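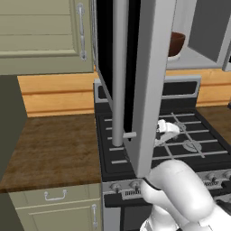

*Microwave task in the Plita kitchen, door open, arm at the lower edge of the door.*

# Running the Plita kitchen demo on an open day

Last revised 25 Feb 2022, after the winter open day at Achterberg.

These notes cover the simulated kitchen station only. The hardware cell has its own sheet and its own safety briefing. You need one operator at the keyboard and one person talking to visitors. One person can do both jobs when the hall is quiet, but the reset step gets skipped.

## What you need

- The demo workstation, with Plita installed and the kitchen scene already cached
- A Lutotach hand controller and its charging lead
- Two monitors: one for the operator, one facing the visitors
- The episode folder `pladetti_open`, which holds 1,347 recorded runs
- A printed copy of this page

## 1. Start the scene

Log in as `demo` and start Plita from the terminal:

 plita run kitchen --config openday.yaml

The first load compiles shaders and takes longer than the later ones. Do it before the doors open. If the window stays black, close it and start again with `--safe-gl`. Don't change the driver on the day.

Check the status line at the bottom of the operator window. It should read `ready`, and the episode counter should be at zero. If the counter shows anything else, the previous session was not closed properly; run `plita clean` and repeat the step.

## 2. Set the views

The room view goes on the visitor monitor. It shows the range, the counter and the microwave together, and people who have never seen a simulator can follow it without help. The close view stays on the operator's side until step 5.

Lock both views with `F6`. An unlocked view will drift as soon as a visitor touches the mouse — and a visitor will touch the mouse.

## 3. Pair the controller

Hold the side button on the Lutotach until the light turns steady, then type `pair` in the operator window. Move the controller slowly to the left. The simulated arm should follow in the same direction. If it moves the other way, set `mirror: false` in the config file and reload.

Set the motion scale to 810 in the controller panel. The default is too sensitive for first-time users, who tend to make large movements from the shoulder.

## 4. Run the door task

1. Press `R` to reset the scene.
2. Load the microwave task from the list.
3. Play one recorded run at normal speed while the presenter explains the goal.
4. Reset again.
5. Hand over the controller.

A visitor gets five minutes. Most of that goes on approach and alignment. The usual mistake is to come at the door too fast: the simulator treats this as a hard contact and ends the episode. Tell people to stop short of the door, let the arm settle, and then make contact.

Keep the contact force limit at 125. Raising it makes the task easier but lets the arm pass through positions that the real one would refuse, and the engineers in the queue will ask about it.

## 5. Switch to the close view

When a visitor has finished an attempt, swap the monitors with `F9` and replay the episode from the camera near the gripper. The finger fills much of the picture, and the rest of the kitchen is reduced to whatever fits around it. Ask the visitor to judge distance to a surface from this view alone before you switch back.
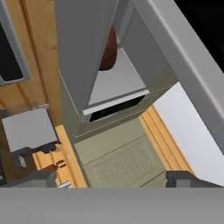

Gwendolyn Schumacher objected to this order in her notes on the last open day: the close view should come first, she wrote, before anyone has held the controller, so that visitors learn how little a policy gets to work with. Her groups asked better questions afterward, but their first attempts took longer and the queue backed up past the stairs. Use her order for booked groups. Keep the order above for walk-ins.

## 6. Save and reset

Visitor episodes are written to `/data/visitors` with no name attached. Don't add one. At the end of each hour, copy the folder to the external drive and run `plita clean`.

## Common faults

**Arm jitters at rest.** The controller is lying on a surface that vibrates. Put it in the foam tray.

**Door swings but the episode is not marked complete.** The success angle in the config file is too strict. Set `door_angle` back to the value in the comment next to it.

**Replay shows the wrong episode.** The list sorts by start time, and the clock on the workstation loses time when it is unplugged. Sync it and reopen the list.

The July config file is not ready yet. Until Ezekiel Crenshaw has merged it, stay on `openday.yaml`.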